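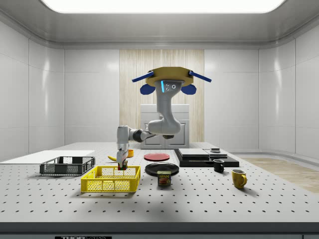 When should a lab pay for a second arm? We found that the money was better held back until the first arm had been in use on most working days for a full term, and that the same funds did more good when spent on mounts, spare fingers and staff time.

4.2 Planning the purchase in simulation

The budget for the Kikberg sorting cell was fixed before any of us had settled on a layout. Rutherford, which paid for the cell, asked for one list of equipment by November, with no later additions. Two quotes were in hand by then. Clodum offered an arm with a ceiling mount and a two-year service plan. Zetoder offered a similar arm on a floor stand, with service billed by the visit. Before service was counted, the cost of mounting came to 3567 dollars in the first case and 3275 dollars in the second. The gap was small enough that price alone could not decide the matter.

We therefore built the cell in simulation and used it as a planning tool. The task was kept close to the work the cell would do: pick up mixed household goods from a perforated table and place them in open baskets. Plates, mugs, a can and a banana were among the goods. Chantal Wong set up the layouts and ran each one 100 times with the starting positions of the goods changed between runs. We logged reach failures, contacts with the table or baskets, and the time per item.

Three questions were put to the model. The first was whether the arm could reach the far corners of the table from its mount. The second was how much free table was left for goods once the baskets were down. The third was whether a camera close to the arm would see enough of the target basket to do without a separate overhead unit, which would have been a further line in the budget. A close view of this kind is given in Figure 3.

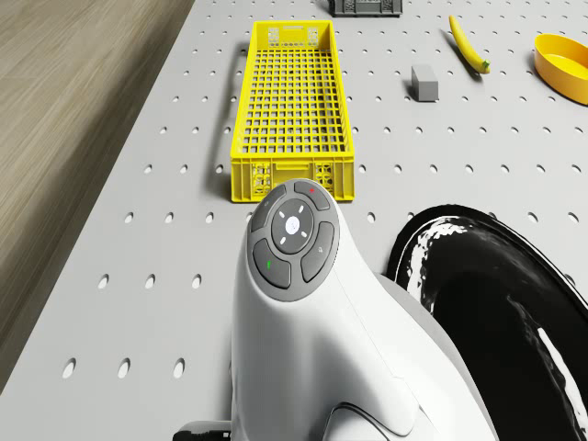 Figure 3. Simulated close view over the table, with the yellow crate beyond the arm's button cluster.

The close view shows the inside of the yellow crate clearly, but part of the arm and a glossy black object take up much of the foreground. We judged that one such view would serve for placing and that a second, wider view was needed for choosing the next item. The overhead camera stayed on the list. It was among the cheaper items, and dropping it would have saved less than a day of staff time.

The ceiling mount was chosen. It left the floor beside the table clear, and the service plan made the yearly cost easier to state in the request. The building office asked for a load check on the ceiling, which neither quote had included, and this took up most of what we had set aside for small parts. Labs that plan a similar purchase should ask for that figure before comparing mounts.

Simulation did not help with every line. It told us little about how often gripper fingers would wear out, so we took the supplier's suggested spares and added one set. Training was priced at around 2 days per operator, and we did not test that number.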